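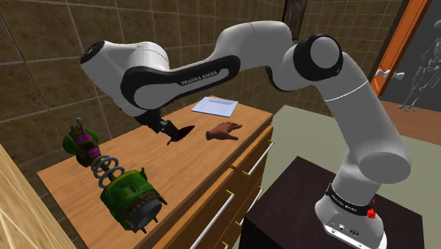 Simulated Franka Emika arm over a wooden cabinet top, with a tray and several objects in reach.

Home | Research | Hardware | Archive

January
By Tyra Amundsen

A simulator can produce a kitchen or a hallway in seconds. Whether a grasping policy trained there carries over to a real arm depends on what is put on the table.

The Matar project, run by Suqin Tang and Kamrul Sikder at the Flemthorpe lab, fills its rendered rooms with items drawn at random from a library of 2363 meshes. A toy-like machine with an open coil spring may share a surface with a model hand. The items are not chosen to match the room. Wall tile, flooring and camera angle are also redrawn for each episode.

The team trained two policies on 3000 episodes each. One saw only household meshes, the other the full library. Both were then run on a physical arm for 906 grasps on objects absent from training. The full-library policy dropped roughly half as many.

Thin, pointed shapes remain the weak spot. "The contact model is too forgiving at a tip," Tang said. Sikder is now testing a finer collision mesh, which slows each episode considerably.

14 comments | 1381 shares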